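February, half past 7 in the morning, kettle on

Slept badly, so I've been up since before the magpies, and I thought I'd write some of this down while the house is quiet. The small room. I said I'd have it done by the end of January and here we are.

It's the books that stop me. I can clear a drawer in ten minutes flat but put me in front of a shelf and I'm on the floor with my legs gone to sleep, reading a thing I bought in Gonwood and never opened. Yesterday it was Nan's cake book, the 1952 one with the grey gravy stain right across the sponge page (why gravy? on a sponge?). Lost most of the morning to that. She's written "too dry" next to nearly every recipe and then, next to the ginger one, "Frank had 3 pieces" and I sat there grinning like a fool. It's staying, obviously. It's gone back up next to the atlas.

I did get one bag of paperbacks out to the car. Mostly the Fotent mysteries, which I went mad for one winter and can't remember a single murderer from. The op shop in Pirihi only takes donations before noon and I missed it, so they're riding around in the boot with the beach towels.

Rang Mum at lunch and she wanted to know if I'd found her good scissors. I have not found her good scissors. I've found four pairs of bad ones, one pair of pinking shears and that funny little stork pair with the bent beak. She thinks I've got them, I think Aunty Jo's got them, and we'll be having this talk until one of us dies.

After that I got on to the little things, which I'd been putting off because little things are so much worse than big ones. You can't be ruthless with a pom-pom! I know I should be able to. I had a go with the old rule about whether you've used it in a year, and the trouble is I have used nearly all of it, a bit at a time, in the most ridiculous ways. The gold tape did every present at Christmas. The washi did the calendar. And pens – I don't want to talk about the pens. I tried each one on the back of the power bill and I think 13 of them went in the bin, and you wouldn't know it to look at the holders, they're still jammed tight.

Anyway, the plan (my plan, made in bed) is one box. One! Whatever goes in the box goes to Suvuvley for the kids' craft table, and whatever doesn't has to have a proper home by the weekend, with no "I'll just pop it here for now". I put the gingham cloth on the table first so that I'd feel like it was an occasion, and got the yellow box out, and lined up the first few bits on the mat beside it, the pink plushie and the blue fluffy thing on its stick and the roll of gold tape. Then I made a cup of tea and looked at it all for a good long while.

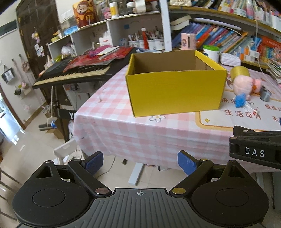 Elaine Miranda reckons I've got it backwards and ought to be picking what stays, putting that away first and letting the box have the rest without looking at it twice. She told me that on the phone last night and I said yes, yes, very sensible, and then argued with her for twenty minutes. Her point was that once you've held a thing in your hand you've half decided to keep it. Well, she would know, she got through her whole garage in a long weekend and only cried over the tent.

So I might try it her way this morning. Tape stays, I'm firm on the tape. The plushie I go back and forth on.

Bonifacio Rivas is meant to be coming by after work to look at the wall in the hallway, where I want one more shelf, just a narrow one. He's already said it'll be $78 for the timber and brackets and nothing for his time if I feed him, so that's a lasagne I need to get out of the freezer. Must remember to do that. Yes I can hear how it sounds, getting another shelf when I'm supposed to be cutting down. It's for the tall books! They've been lying on their sides for ages and it's bad for the spines.

Other things for today: ring the dentist, buy stamps, take the tablecloth off before dinner so there's no sauce on it. Water the fern. Ask Aunty Jo about the scissors, nicely.

Kettle's boiled. It's getting warm already.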